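Subject: Re: [bench-arms] Vandeck wrist kit — anyone bought one?

Quick answers before I lose the afternoon. Ours is on the dish job this week, tray and rack:

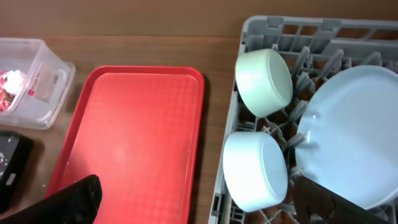

1. WHAT WE GOT

The Vandeck kit, middle package. Two-finger gripper, wrist camera, cable set, mounting plate, and a year of their support plan. Bought through Korken, who do the install and a half day of training. Arm was already here so can't comment on the bundle price with the arm in it.

2. YOUR QUESTIONS

Ewan Paterson wrote on Wednesday:
> We are looking at the Vandeck gripper and camera kit for a
> small kitchen-handling project (plates, bowls, trays, nothing
> heavy). The sales page is very pretty and tells me nothing.
> Three things I'd like to hear from an owner:
>
> - Can the fingers get down between plates in an ordinary
> plastic rack, or do you need special racks?
> - Is the wrist camera any use up close or do the fingers
> block everything?
> - Is the support plan worth paying for? Korken are pushing it
> hard. The Yagi people include theirs.
>
> Also, how long did setup REALLY take. The brochure says two
> hours.
>
> Ewan

Fingers first. Ordinary gray rack, open grid with pegs, nothing special about it. Fingers are on the chunky side. Bowls on their sides are OK if you come in from the rim. Big plates standing up are OK if there's a free slot next to them. Plates in neighboring slots, forget it, the tip catches on the next plate over and the arm faults out. There is a slim finger set sold separately — we have not tried it and I'm annoyed it's extra.

Flat trays are the worst. A cafeteria tray lying flat on the table gives you hardly any lip to grab. We get it about half the time by going for the raised rim at a slant. The other half it just shoves the tray along. Korken suggested sliding it to the table edge first and picking from there, works better but its slow.

Camera. Yes the fingers are in the picture the whole time, bottom left and bottom right. You get used to it. What matters more is you lose the sides once you're close in. A big plate runs right out of view, same with anything at the end of the table. We added a second camera on a stand, cheap one, and most of that pain went away. If your budget only covers the wrist camera I'd ask for a loan of a second before you sign.

Clear plastic bins are still a headache for our detection stuff. Not Vandeck's fault really, but their demo video has one so I thought it'd be fine. Ask them to do it live.

Setup: 7 hours, not two. Two is probably right if your arm has the newer flange. Ours needed an adapter plate, wrong screws in the bag, then a firmware update that hung at 17 percent and had to be restarted. Korken guy stayed late and didn't bill for it, credit where due.

3. SUPPORT PLAN

Mixed. We opened 13 tickets so far. First line answers fast, same day mostly, but it's a lot of "please reinstall". Once you get passed to the actual engineers it is very good, they sent a patched driver overnight. Would I pay for it again, year one yes. Year two I'd want the price down. Check wether finger pads count as wear parts, in our contract they do, so you pay.

4. VS THE YAGI

Only had the Yagi on trial. Nicer software, quieter, weaker grip. It dropped a heavy plate on us and the demo guy went very quiet. For light plastic stuff I'd take it over the Vandeck. For proper crockery no.

Skestivness also do a kit now, I have the price sheet but no hands-on. Anyone?

5. BOTTOM LINE

Buy it if you've got mixed dishes and somebody who can stand being on the phone in week one. Get the adapter plate question answered IN WRITING. Get slim fingers thrown in, they will if you ask at the end of the quarter I'm told. January would be a bad time to ask, I guess.

Ewan, you can come and have a go on ours, mornings are best. Bring your own plates if they're an odd shape. Can send the rim-grasp settings to the list too but they need cleaning up first — shout if you want them ugly.

Gotta run, arm's beeping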